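4. Short corners and long corners: data and coding

4.1 Matches

Two clubs, Kerholm and Silitz, same division, one season. Picked for contrast. Kerholm play a lot of short corners, Silitz hardly any, and the coaches on both sides stayed put from September to the end. That last part mattered more than we first thought, as a change of coach midseason tends to wreck any reading of set-piece habits.

Cup games left out. Friendlies left out. Games with a red card before halftime kept in but flagged, see 4.4. Nearly 2,000 corners in the full division file, of which we coded only those taken by or against the two clubs. The rest served as a background rate for shots and nothing else.

Video came from the league feed at the Mulder ground and from club footage elsewhere. Quality varies. Club footage is often wide and stays wide, good for marking runs, poor for telling who got the last touch. League feed cuts to replay too early, sometimes while the ball is still live in the box. Where the two disagreed we went with whichever showed the second ball.

4.2 What counts as short

Harder than it sounds. Earlier work tends to use distance of the first pass. We tried that and dropped it. A firm low ball to the edge of the box travels as far as many floated crosses, and coaches at both clubs call it short. So: a corner is short if the first receiver is free to play it on and is not trying to score or flick with the first touch. Everything else is long. Includes the failed ones, where the taker clearly wanted the near post man and hit the first defender.

Retaken corners coded once, second attempt. Corners that go straight out of play coded long. Corners where the referee stops play before the ball is kicked, not coded at all, though the grappling in some of these would make a paper of its own.

Outcome is the first of: shot, goal, clear loss of the ball, foul, ball back past the halfway line. A sequence ends there even if the attack starts again right away. We know this hides some value in the short corner, becuase a team that keeps the ball and recycles it to the center backs has not really lost anything. Taken up again in the discussion.

4.3 Coding procedure

Tags entered in Zullell, exported as plain tables, merged by match and clock time. One coder did all of Kerholm, another all of Silitz, then each recoded a part of the other's matches without seeing the tags. Agreement was good on short versus long, weaker on outcome. Most of the trouble was fouls. One coder marked the foul at the push, the other at the whistle, and on busy corners these can be several touches apart. We settled on the whistle.

Disputed sequences numbered 19. All were rewatched together and settled by talk, no vote. A few changed class from long to short, none the other way. Leaving them out changes nothing in the main table.

The label set for defenders is deliberately plain: zonal, man, mixed. Mixed swallows most of the division. We considered splitting by number of players left on the line but the wide shots rarely show both posts, and the guesswork was not worth it. Attackers tagged by starting spot only, edge, middle, near post, far post, with no attempt to name the runner.

Figure 2. Rendered views. First: white robot arm, gripper over the seat of a chair. Second: dark, streaked wood grain at close range.

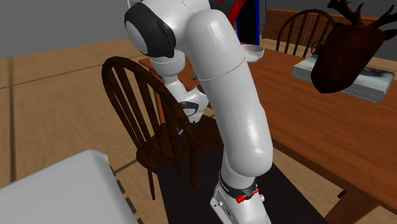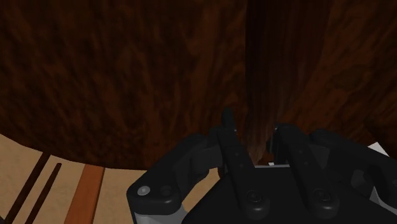
4.4 Flags and exclusions

Red card matches carry a flag from the moment of the dismissal onward. A team down a player defends corners with everyone back, so the short option is often wide open and nobody upfield is there to punish a mistake. Pooling these with normal play makes short corners look better than they are. Main results given without flagged sequences, full set in the appendix table.

Score state also flagged: ahead, level, behind. Late corners by a team ahead are a special case. Ball to the flag, body in the way, no wish to shoot. Under our rule most of these are short corners, and they end in a foul or a throw. We keep them as a separate class, time-wasting, and they stay out of the shot rates for both clubs. Silitz use them more than Kerholm, which suprised us given how little they go short otherwise.

Wind was noted by the coders where the flag or the flight of the ball made it obvious. Too patchy to model. Left as a comment field.

4.5 Rates

Shot rate is shots over coded corners, per club, per class. No weighting for shot quality at this stage. Goals are reported but too few to lean on, and we ask readers not to. Confidence bands are by match and not by corner, given that corners within a game are plainly not independent: same taker, same marker, same tired legs. Two matches had no corner in one of the classes and drop out of the paired comparison, though they stay in the pooled rates.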